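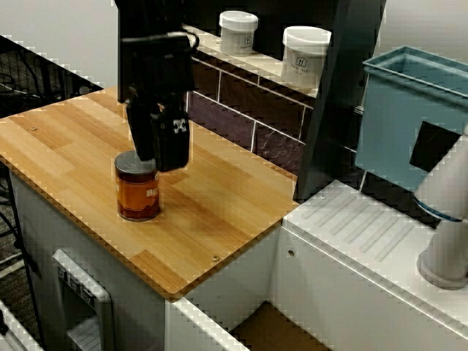
Do the top last and take your time over it, Mohcine Abou Zeid wrote to us after putting up his second Urkum kitchen, and we are glad to pass that on at the head of this section. By now your cabinet should be standing where you want it, so put the kettle on and we'll carry on together.

4. Fitting and caring for the wooden top

4.1 Lay an old blanket on the floor and rest the top on it, good side down. Rub the underside gently with fine paper, brush away the dust, and wipe it over with a soft cloth.

4.2 Lift the top on to the cabinet (two people make this a much happier job). Slide it until it sits evenly, then have a look from the front and again from the side.

4.3 Put in all the screws by hand and only half way to begin with. When every one has found its hole, go round again and tighten them a little at a time.

Caution: please don't use a power driver for the last few turns. The wood is soft and the heads will sink too far before you can stop.

4.4 Rub in a thin coat of food-safe oil, going along the grain, and wipe off what is left after 20 minutes. Leave it overnight before you stand anything on it.

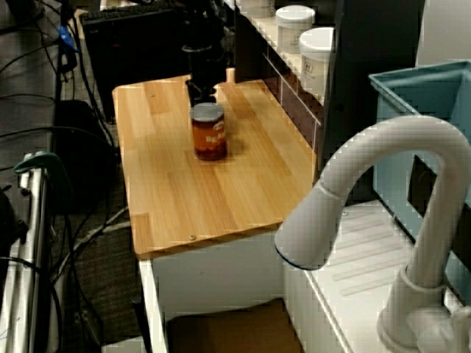 Does it really need a second coat, asks Ettore Santoro, when the first one looks perfectly nice? We would say yes, and a third if you have the patience, with a light rub down in between. Pale wood drinks up a surprising amount of oil in its first month or so, and the second coat always goes on more quickly.

Note: lay oily cloths out flat in the open air to dry. Never leave them screwed up in a heap or pushed into a bin.

4.5 Once the last coat has dried, you can start putting your tins and jars out.

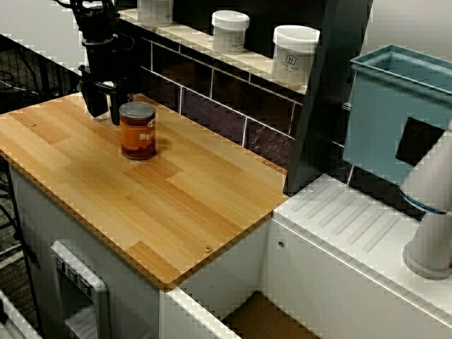 Every spring, perhaps in May when the windows can be open, it's worth giving the whole top a bit of attention. Clear it completely, shelf as well, and wash it with warm water and the smallest drop of soap. Crumbs and spills love to gather around the screw heads, such as the one near the left edge and the one by the front right corner, so go round those with an old soft toothbrush. Dry everything straight away with a clean towel, then oil it as in 4.4.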